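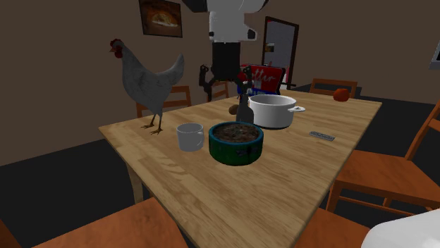 Odcombe Ledger 2 is a desktop portfolio tracker for people who hold shares, funds and cash at more than one broker. It costs $249 for a permanent license, with one year of updates. I ran it for 11 weeks on a mid-range laptop against a spreadsheet I already trusted.

Setup

Import is by CSV or by direct link. The direct link worked with Lakis and Barbosa on the first try. Coltard has no link, so its statements have to be exported by hand and the columns mapped once. My history came to 2657 transactions, including splits, reinvested dividends and one spin-off. The splits were handled correctly. The spin-off was booked as a sale at zero cost and had to be re-entered.

Cost basis

First in first out, average cost and specific lot are all supported, and the method can be set per account. Changing the method on an account recalculates every closed position without asking. Make a backup first. Realized gains matched my spreadsheet to the cent once the spin-off was fixed.

Returns

Both time-weighted and money-weighted figures are shown. Cash held between trades is included by default, which lowers the headline number compared with most broker pages. The switch is under Reports, Options, Cash Handling. Benchmarks are limited to broad indexes, and a blended benchmark cannot be built.

Pre-IPO holdings

Private shares can be entered with a manual price and a date. There is no field for a lockup period or for share class, so anyone with employee stock will end up using the notes box. Notes are not searchable.

Other points

Prices refresh after the market close only. Foreign dividends convert at the pay-date rate. PDF reports print cleanly, but the tax summary runs off the right margin in portrait mode. There is no phone version.

Rating: 7 out of 10. Renewal of updates after the first year is optional, and the program keeps working without it.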